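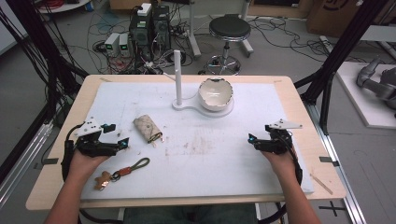 5 min read

3.2 Lending the collection by van

The Lustcombe loan scheme began in May with 16 boxes of museum objects, carried by van to village halls and schools that have no gallery within easy reach. Each box held prints, small carvings and a visitor book. Valtbridge, the larger of the two lending museums, supplied most of the prints. Cernard supplied the carvings.

We use the visitor books as our main source. They contain 3,000 entries, of which 2,000 give a home village and could be placed on a map. The rest were kept for the reading of comments only.

Figure 4. Work surface with two hand-held grippers and a white upright post.

Entries were longest where the box stayed overnight. At stops of an hour or less, most people wrote a name and a single word -- often "nice" or "thanks" -- and moved on. Halls that already ran an art class borrowed a box again more often than those that did not, but the number of halls is too small to say much about why.

The Chambi prints drew more comments than any other set. Several writers asked where they could see the rest of the series, and the drivers had no printed answer to give them.

12 shares | 0 comments

We use cookies to improve your visit. Accept | Settings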